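Project Report: Release of Small Fish by Weekend Anglers at the Sutau Reservoir

Students: Sheyla Alvarado and Gilberto Correa

Submitted 18th April

1. Why we chose this topic

The Sutau reservoir is the place where most people from our town go to fish. The rule there says that every fish shorter than the minimum length must go back to the water. Many anglers respect this rule, but we saw that the fish is often handled in a way that can hurt it. Our project wanted to know how the anglers release the small fish, and if a short talk on the shore can change their habits.

Gilberto has fished at Sutau since he was a child. Sheyla had never held a rod before this project, and this was useful, as she asked questions that Gilberto would not think to ask.

2. How we worked

We made our observations in July, from two points: the Bedoya pier and the gravel beach on the side of Flavis. We stayed at each point from early morning until noon. For every fish that was landed we wrote down the kind of hook, the time out of the water, if the hands were dry or wet, and if the fish was released or kept.

During the first half of the month we only watched. In the second half we offered each angler a small card with advice and talked with them for a few minutes. The card said to wet the hands first, to use a hook without a barb, and to hold the fish in the water until it swims away alone.
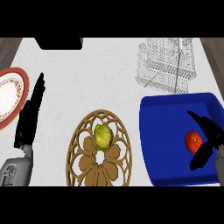 The anglers were friendly in general. A few did not want the card, and we did not insist. One older man kept us for almost an hour to explain his knots — we learned a lot, but we lost several observations on that morning.

3. Results

In total we recorded 2,645 fish landed. Of these, 1,680 were released and the others were kept. Before the talks, 711 fish were released; after the talks, 969. We must be careful with this difference, as the weather was better in the second half and more people came.

The clearest change was in the wet hands. On the Bedoya pier it became normal to put the hands in the water before touching the fish, and some anglers reminded their friends. The change of hooks was much smaller. People had already bought their hooks and wanted to use them.

4. Problems

We measured the time with a phone, and when two anglers landed a fish at the same moment, one of us had to guess. We did not use these guesses in the results. Also, we cannot know if a released fish lived. For this we would need tags and a boat.

5. Next steps

The Sela fishing club asked for 8 packs of the card for its members. We would like to repeat the work next July with the same two points, and to include the evening hours — several anglers told us that the best fishing at Sutau is after sunset.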